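Milteck Handling Group
Minutes of the fault review meeting, June 29, 2021

Chair: Nipon Chaimongkol
Present: Sánchez (hardware), Stenar (software), Jovley (site safety), two operators from the upstairs stations
Apologies: none

1. Minutes of the last meeting
Agreed, with one correction. The spare springs ordered in April were for the left-hand grippers only. Sánchez to reorder for the right.

2. Jaw closing fault on hand-held gripper 16
The chair read out the operator's report. During a tidy-up task at the vanity desk, the jaws closed without the trigger being pressed and caught the operator's left index finger. The skin was not broken. She put the tool down and switched it off at the battery, then told the shift lead. Entered in the accident book by Jovley.

Sánchez has had the tool apart. The trigger return spring had slipped off its post and was resting against the switch. He found the same post worn on gripper 8, which had not yet given trouble. Both are out of use. He thinks the wear comes from the post being too short, but wants to open more units before saying so for certain.

Stenar went through the logs. The unit recorded 57 jaw commands in the session, and the last has no matching trigger press. There were two more like it the day before, which were not noticed because the jaws were already nearly shut. The software does not check for this at present.

The desk layout was discussed, as it affects where people put their free hand. 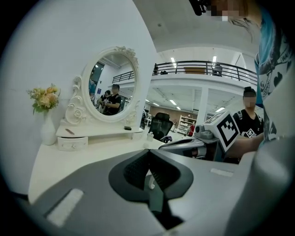 Item 2: vanity desk, seen from a hand-held gripper, with a second gripper at the right.

The operators said that with small items on top of the vanity unit it is natural to steady the unit with the other hand, close to the jaws. Jovley asked whether the mirror and vase could be fixed down so that this is not needed. Agreed to try putty under both.

There was some disagreement about whether to stop all work with this model. Jovley was in favour. Sánchez felt a check of each spring before the shift would do until the new posts arrive. The chair decided that work may go on with checked units only, and that any unit without a signed tag stays in the cupboard.

Actions:
Sánchez to open and check all 18 units and tag those that pass.
Stenar to add a warning tone when the jaws move without a trigger press.
Jovley to rewrite the start-of-shift card and go through it with both shifts.

3. Marker cubes
Stenar reported tracking dropouts when two grippers are used close together. Not a safety matter. Held over.

4. Any other business
The operators asked for the battery switch to be easier to reach with one hand. Sánchez will look at it while the units are open.

Next meeting to be called by the chair when the unit checks are finished.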